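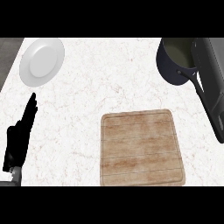
Ticket: left arm stalls before grasp on letterboxed views, sim only
Project: Halholm, kitchen tasks
Opened 30th April

Hi all, me again with the left arm. Since I pulled the new Skilska perception branch, the planner keeps giving up on the left side with "no valid pregrasp" and then the arm just parks. The right one carries on like nothing happened. My first guess was joint limits, so I spent a whole morning on that and it was a waste (sorry to anyone I pinged). The left gripper stops with its fingers closed a little short of the plate, and the plate is in plain view with nothing on it and nothing between it and the fingers. So I really don't think reach is the problem, and I've moved over to looking at what perception hands the planner.

What I'm running: the Podcombe build from this week, default controller gains, the marble counter with plate, saucepan and cutting board. Same seeds as our January baseline. It failed on 25 of 292 episodes, and every one of them was a left arm pick.

Tried so far:

Restarted the sim and the planner. Same thing.

Cleared the grasp cache. Same thing, only slower the first time!

Rolled the controller back one version. No change, so I put it back.

Bumped the planner timeout from 2 seconds to 10. It just sits there longer and then fails with the same message.

Swapped the predicted poses for ground truth. All 25 bad episodes pass. Okay, now we're getting somewhere.

Update, after lunch: I dumped the predicted poses and the plate comes out too low, by more or less the same amount every time. I was staring at the black bars above and below the counter when it hit me – does the new branch crop those before it runs the pose model? It does. And it never shifts the camera center to match, so the pose model is working on a cropped picture with the old intrinsics. With the plate pushed down into the counter, every pregrasp gets rejected for collision, and that's our error message.

Ankit Singhal asked in chat why the right arm is fine. I think it's because the saucepan grasp goes for the handle and has a much looser collision margin, so it can soak up the error. I haven't proved that yet. The saucepan pose is off too, I did check that much.

Workaround for now: set crop_padding to false in the perception config and restart the node (a reload isn't enough, it keeps the old value). I reran the 25 bad seeds with it off and they all pass. The full set is still going.

Still open: the real fix is to subtract the crop offset from cy in the preprocessing step. I have a patch on my branch, radulovic-crop, named after the Radulović camera config it touches. Could somebody who knows that code look at the resize path too? I only tested with resize off. I'd also love a clearer message from the planner – "pregrasp in collision with counter" would have saved me the joint limits detour.

Leaving this open until the patch is reviewed. Please don't change the collision margins in the meantime, or I won't be able to compare runs.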